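Rewrote the pick planner for our tabletop cell this week. Short thread on what changed, mostly for anyone else building on Clumar.

1/ The old planner took the highest-scoring grasp from perception and asked for a path to it. If no path came back, it took the next one down. On a crowded table most of the cycle went on failed path requests.

2/ Pliltari, the new layer, checks reachability first. Every candidate grasp gets an inverse kinematics solve and a coarse collision check against the scene mesh. Only survivors are ranked.

3/ Tall fixtures are where this matters. With the toy oven standing on the table, a ketchup bottle on a plate has plenty of good grasps on paper, and the forearm has to clear the oven for every one of them.
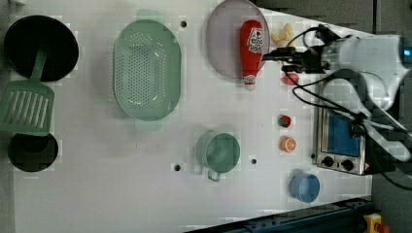

Prieto: does the coarse check use the full arm geometry or just the gripper? We only did the gripper at first and clipped things with the elbow.

4/ Full arm, as capsules, padded by 2 cm. Cables are not modelled. I keep a wrist rotation limit in the config for those and it is set by hand – crude, but it has held since the last release.

5/ Worst log so far: 172 candidates for one object, 3 left after the reachability pass. The old planner would have worked down that list one by one until the timeout.

6/ Perception is unchanged apart from one thing. Masks for small round items used to merge when they sat close together, so toy fruit came through as a single lump with a centroid in mid-air. Splitting on depth discontinuity sorted most of it. Bowls still give trouble, as the rim and the inside come back as separate surfaces. 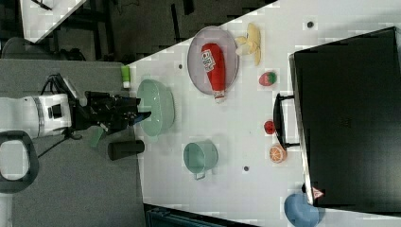
Does the new layer need a GPU?
The checks run on the CPU, in a thread pool. Only segmentation uses the GPU, same as before.

7/ Known gap: the scene mesh is built once per pick. Anything that moves after that is invisible to the planner until the next cycle. Incremental updates are on a branch and fail 2 of the regression tests.

8/ Config format has changed. Old Mistura files load with a warning, and the padding value is now in metres, so check yours before running at full speed. Aiming to merge the branch in March.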